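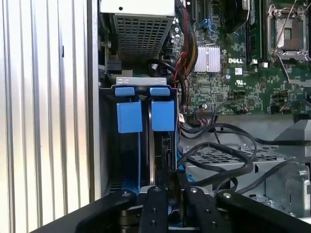
¿Cuántas demostraciones hacen falta para que una política aprenda a extraer una unidad de disco de una torre de sobremesa?

Con el procedimiento que seguimos en este trabajo, 217 demostraciones completas bastaron para la extracción. La inserción de módulos de memoria exigió bastantes más y se trata en la sección 5.

Imprimir | Enviar por correo electrónico

4. Recogida de demostraciones

4.1. Puesto de trabajo

El conjunto Comon se grabó en un único puesto, sobre una mesa de perfiles de aluminio ranurados. La torre se coloca tumbada y sin el panel lateral, con la placa base hacia arriba. A su lado se fija una bandeja impresa en 3D con postes y alojamientos para las piezas pequeñas. La posición de la bandeja respecto a la mesa no cambia dentro de una misma sesión; la de la torre sí, porque en las pruebas preliminares las políticas entrenadas con la caja siempre en el mismo sitio memorizaban la trayectoria y fallaban con desplazamientos de pocos milímetros.

Cada episodio se registra con una cámara de muñeca y cámaras fijas. Las vistas fijas sitúan el brazo respecto al chasis, pero pierden las asas de los discos cuando la pinza se interpone. La cámara de muñeca conserva esa información en el tramo final de la aproximación. Todas las señales se sincronizan con Zesura, el programa de captura del laboratorio, que guarda además las posiciones articulares y la apertura de la pinza.

4.2. Protocolo

Las demostraciones se hicieron por teleoperación. El operador recibe la tarea en una frase corta («saca la unidad de la derecha», «coloca el módulo en la ranura») y dispone de un tiempo máximo fijado de antemano. Participaron 5 operadores, todos con una sesión previa de práctica cuyos datos se descartaron. 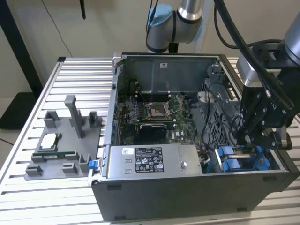 La extracción se dividió en cuatro fases: aproximación, contacto con el asa, liberación y retirada. El operador no marca las fases mientras trabaja. Lo intentamos al principio con un pedal y las marcas llegaban tarde, sobre todo en el paso de contacto a liberación, de modo que las etiquetas se asignan después, a partir de la apertura de la pinza y de una revisión manual del vídeo.

Se conservaron los episodios fallidos. De los 2.493 episodios que forman el conjunto, 46 terminan con una parada del operador por colisión con el chasis o por enganche de un cable. Estos últimos resultaron útiles para entrenar el detector de anomalías, aunque se excluyeron del aprendizaje por imitación.

4.3. Variación entre episodios

Los cables son la principal fuente de variación no controlada. Al volver a montar la torre, los mazos no quedan nunca en la misma posición, y cerca de la jaula de discos pueden tapar parte del recorrido de la pinza. Decidimos no sujetarlos. El estado inicial de cada episodio se documenta con una captura de las cámaras fijas (figura 3). 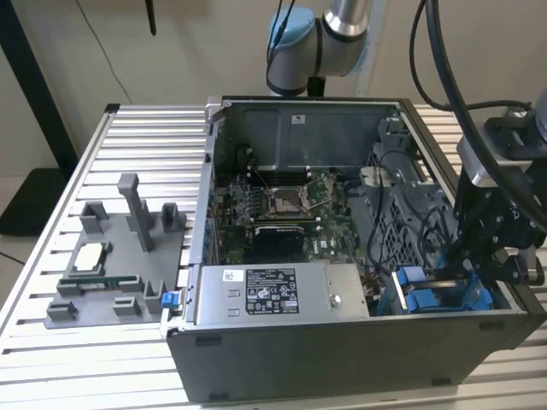 Fuente: archivo del proyecto Comon. Fotografía: Eyvindur Vigfúsdóttir.

Figura 3. Torre abierta y bandeja de piezas en el puesto de grabación, vista de cámara fija.

La iluminación se mantuvo constante dentro de cada sesión y se modificó entre sesiones. Las superficies metálicas del chasis producen reflejos que saturan la cámara de muñeca con ciertas orientaciones; en lugar de corregirlos en el procesado, ajustamos la exposición al inicio de la sesión y la dejamos bloqueada.

4.4. Control de calidad

Un segundo anotador revisó los límites de fase de una parte de los episodios, elegidos al azar. Los desacuerdos se concentraron en el inicio de la retirada y se resolvieron con el criterio de Hviid: la fase comienza en el primer fotograma en que la pieza se desplaza respecto a su guía. Los episodios con pérdida de sincronía entre cámaras se eliminaron antes del recuento final. La conversión al formato de entrenamiento se hizo con Pasetti, sin submuestreo de las señales articulares.

Compartir (5) | Comentarios (0)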